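4.2 How bloggers file their posts, and what readers do with the result

When we began talking with the bloggers in our sample, we expected most of the conversation to be about writing. We had prepared questions on titles, on post length, on how often people liked to publish, and we did ask them. But again and again the talk drifted over to the sidebar, and in particular to the list of categories that sits there on nearly every small blog and that its owner has usually not touched since the week the blog was set up. People were fond of these lists, and a bit embarrassed by them too. One blogger told us that hers was like a kitchen drawer, and that she would sooner show us her tax return. We decided then that categories deserved a section of their own, and we are glad we did, even though the results are less tidy than we would have liked.

As described in Section 3, the sample is made up of 69 personal and small-business blogs hosted on Vestenine, all of them kept by people living in or near Hestau and all of them with public archives. From these we collected 1119 posts together with their titles, dates, categories and tags. Posts under 600 words were kept in, although an earlier draft of our plan would have dropped them; short posts turned out to be filed in just the same haphazard way as long ones, and leaving them out would have given a rather flattering picture of everybody's housekeeping. Visits were logged with Flarkitz, which records the page a reader came from and the page the reader went to next, and does not record who the reader is.

A word on terms, as the bloggers themselves did not use them evenly. By a category we mean a heading chosen from a list that the owner has set up in advance, and which appears as a link in the sidebar or the top menu. By a tag we mean a word typed in freely at the time of posting. Vestenine allows a post to have more than one category, and many bloggers took this as an invitation. Several of them said they ticked every box that seemed even slightly related, in the hope that search engines would reward them for it. We found no sign in our logs that the search engines did, but we should be careful here, as our study was not set up to test search ranking and a blog can gain or lose search visitors for all sorts of reasons. 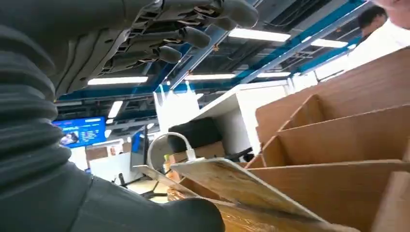 Category lists on small blogs tend to grow by addition. An owner starts with a handful of broad headings, writes a post that does not quite fit any of them, and makes a new heading for it then and there. Very few of the people we spoke with had ever removed one. In their minds, all the same, the list stayed a simple thing, with a place for each post and firm walls in between, much like the tan cardboard box on the right side of Figure 4, where panels of the same material split the inside into compartments. It is a sensible picture to have in mind, and we held it ourselves for the first part of the project. The trouble is that a blog post can be put in several compartments at once, and when this is done often enough the walls stop telling the reader anything. On the blogs with the heaviest overlap, opening two different category pages brought up nearly the same posts in nearly the same order, and we can well understand why a visitor who had tried this once would not try it again.

The visit logs bear this out, at least in their general shape. Readers who opened a category page on a blog with little overlap were more likely to go on to a second post than readers who did so on a blog with a lot of it. The difference was plain on food, craft and gardening blogs, where visitors often arrive wanting one particular kind of thing. It was faint on diaries and travel blogs, and on a few of those it ran the other way. We think that readers of a diary are following a person, and will happily read whatever that person wrote next, under whatever heading. The date archive did much more work on these blogs than the categories did, and several of their owners told us they had long suspected as much.

The length of the list mattered less than we had supposed. We had half expected to find some point past which readers gave up on it, and we looked for one with some care. Blogs with more than 15 categories did see fewer clicks on the list as a share of all clicks, but they also tended to be older blogs with larger archives and more visitors coming straight from search, and once we compared blogs of similar age the gap became too small for us to say anything firm. The naming of the categories seemed to count for more. Plain names such as "Soups" or "Repairs" were opened a good deal more often than playful ones such as "Bits and Bobs" or "Musings," and "Uncategorized," which a surprising number of blogs still showed in the menu, was hardly opened at all.

We also looked at blogs using the Bawa plugin, which places a short row of links to posts from the same category beneath each article. It is popular with the bloggers in our sample because it can be switched on and forgotten. Where the categories were kept apart with some discipline, the row was well used. Where they overlapped, it fell back on showing recent posts over and over, and regular readers, who had seen those already, passed it by. Two of the owners had removed the plugin for this reason before our logging began, and their blogs are left out of the comparison in Section 4.3, which takes up tags.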